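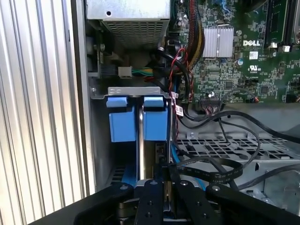 How do you get an old desktop's drives out if there are no screws to undo?

Look for the colored plastic. On a lot of office towers the drives sit in a bracket with release tabs, and you work the tabs with your fingers and leave the screwdriver in the drawer.

Home Features Repair Letters Back Issues Subscribe

The Slow Pleasure of Taking a Computer Apart

I bought my first secondhand tower for the price of a decent lunch, and I brought it home with the confidence of someone who'd watched a few videos and understood maybe half of them. It was a Dell, retired from an accounting office, and it weighed about as much as a sleeping dog. I put it on the kitchen table, took off the side cover and just stood there looking. So many wires! I put the cover back on and made tea.

That was 13 towers ago. I've gotten better at it since (my husband would say I've gotten worse), and I've come to love the insides of these plain business machines more than I can easily explain at parties. Somebody sat down and thought about the person who'd have to open the thing up later. The blue tabs on the drive bay are my favorite part. They're the color of a kid's building blocks, and in all that gray metal they're practically waving at you.

The cables are another story. A thin blue SATA cable is easy enough to follow, but the power wires travel in bundles and then dive behind other bundles, and if you yank one you'll find out what it was attached to. My friend Feven Kassa, who taught me most of what I know, makes me put a finger on a connector and trace it back before I'm allowed to unplug it. I thought this was fussy. Then I pulled the wrong plug on a machine I was fixing for my aunt and spent an entire evening figuring out where it belonged -- and I do mean evening, I ate dinner standing up.

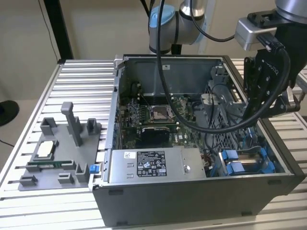

6 min read

Lay the tower on its side. I'm putting that early because I worked on them upright for two years, leaning in with a flashlight in my teeth, and my neck has never forgiven me. With the case down flat and the side panel off, you're looking straight in at the motherboard, the graphics card and the power supply, and gravity is finally on your team.

The next thing is having somewhere for the parts to go. A processor with its metal heat spreader is a small thing to be carrying around, and a memory stick is even easier to lose under a magazine. I love a tray with a proper place for each piece, a square recess for the chip and a long slot for the memory. For years I used a muffin tin. I wrote to this magazine about the muffin tin, in fact, and got a very stern reply from a reader named Yaqin Fu, who said bare metal bakeware was no place for a processor and that I should be ashamed of myself. We've been emailing ever since. She was right, too.

The empty processor socket still makes me nervous, I'll admit. There's the little retention frame and the lever, and when the chip is out the whole board looks like it's missing a tooth. Don't touch the inside of the socket, don't drop anything in it, and don't lean across it with a screwdriver in your shirt pocket. (Ask me about the shirt pocket.) When the processor goes back, line up the corner marks and set it down gently. If you think you need to push, stop and look again.

Memory is friendlier. The notch only lines up one way, so you can't really get it wrong, although I've certainly tried. Graphics cards usually have a catch at the slot that wants releasing before the card will move, and I forget it every single time.

And leave the power supply closed! Read the label on it all you want -- I find those rows of tiny certification symbols weirdly soothing -- but unplug the machine from the wall before you start and don't open the metal box itself. Feven won't, and she's braver than I am.

My current project has 123 gigabytes of somebody's old music to rescue before I do anything else with it, and I've set aside the back half of February. The drive is coming out tonight after the dishes.

Search articles Enter keyword Go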